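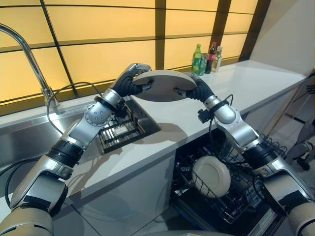

How to Keep an Offensive Line Depth Chart

A depth chart for the line has to answer one question on game day: if a given starter leaves the field, who goes in, and does anyone else move? The method below is the one we use at Vincombe. It works in any spreadsheet.

1. Set up the columns

Make one column for each position, left to right as the line sets up: LT, LG, C, RG, RT. Add a sixth column for the jumbo tight end if your short-yardage package uses one. Row one is the starters. Rows two and three are the backups.

2. Enter each player once at his main position

Use last name and jersey number. Then enter him again, in lower case, at any other spot where he has taken practice snaps. A guard who also snaps would appear as LINDHOLM 62 under LG and lindholm 62 under C.

Leave out positions a player last played in high school. If he hasn't repped it this season, it doesn't go on the sheet.

3. Log practice snaps

Keep a second tab with player, position and snaps for each practice. Scout team reps go in a separate column. Our cutoff for a game-ready backup is 40 snaps at the position with the first or second unit. Below that, shade the cell gray.

4. Write the replacement rules

Under each starter, list the move in order. For example:

C out: LG to C, second LG in.
LT out: second LT in, no other moves.
RT out: second LT to RT, no other moves.

Try to keep each rule to two moves. Check that no rule calls for a backup who is already used in another. If the same man covers both tackles, write a separate rule for losing both.

5. Check the center exchange

Any player listed at center needs shotgun and under-center snaps with every quarterback who may play. Record these separately from team reps.

6. Update after injuries

Players on injured reserve come off the main tab and go to a third tab with their last snap count. When a player returns, start his count again from zero. Nele Dekker prints the new version after the last practice of the week, and the old one is thrown out.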